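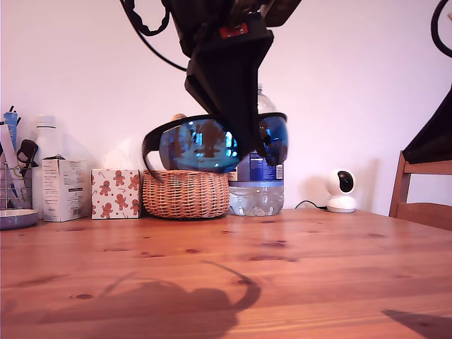

Workshop tips: trying out a small gripper at home

These notes come from bench tests of two grippers, a Bresine and a Drovow, on the same arm with the same controller. Most of the advice applies to any small gripper you can run on a table.

Use things you already own

Test blocks are fine for the first hour. After that, go round the house. Sunglasses are a good test piece: they are light, curved and slippery at the lenses, and they swing. Tissue boxes, water bottles and small baskets all behave differently when they are squeezed, and they cost nothing extra. Keep the same set for every gripper you compare, or the results mean very little.

Where to grip glasses

Go for the bridge. A pair held there hangs fairly level and the fingers stay off the lenses. Gripping by one arm works on paper, but the weight is all on one side and the hinge moves as you lift. Leave the arms of the glasses open for the first runs and fold them later as a separate test.

Wipe the lenses before you start and check them again after each batch. Mirrored coatings show every scuff. An old pair is best.

Setting the force

Start at the lowest setting that lifts the object and go up in small steps. The controller on our arm uses a plain number with no units. The Drovow needed 200 to lift the glasses without slipping and the Bresine managed it at 112. Do not carry a figure over from one gripper to the other. Write it on a bit of masking tape and stick it to the case.

If the object slips, look at the pads before you raise the force. Dust is the usual cause. A damp cloth is enough, and let the pads dry before the next run.

Cables

Leave a loop at the gripper big enough for the full turn of the wrist. Move the arm by hand to both ends of its travel with the power off and watch the cable the whole way. It should never go tight, and it should not hang low enough to brush the tops of things on the table. Tall bottles are the ones that get caught.

Run camera leads along the back of the table where you can. Tape them down if people will be walking past.

Lighting and shadows

Mirrored lenses and clear plastic bottles are hard on cameras. The lenses show the room and the bottle shows whatever is behind it. A plain wall at the back helps a good deal.

Watch for the shadow of the arm on the table. A strong lamp overhead gives a dark shape that moves with the gripper, and simple object finding may treat it as something to pick up. Two softer lamps, one each side, cured most of this for us. Do the test again in daylight if the arm will be used near a window.

Baskets as a target

Woven baskets are forgiving if the gripper comes down a little hard, but they slide. Put a square of non-slip drawer liner underneath. Stop above the rim, check that nothing is hooked over the edge, then lower. Trailing arms on a pair of glasses catch the weave easily, so set the drop height from the lowest point of the object and ignore where the fingers are.

Keeping a record

Log every attempt, including the ones you stopped yourself. Kojo Quartey kept the sheet for this comparison and had 2,728 lines in it by the end of April. The useful columns were object, grip point, force, result and pad condition. The column for room temperature was never used and can be left out.

Which one to keep

For glasses, pens and other light things, the Bresine. It closes more gently and the pads are easier to clean. The Drovow holds a full bottle better and its mounting plate takes ordinary M4 bolts. Changing from one to the other takes two hex keys, and the force has to be set again each time.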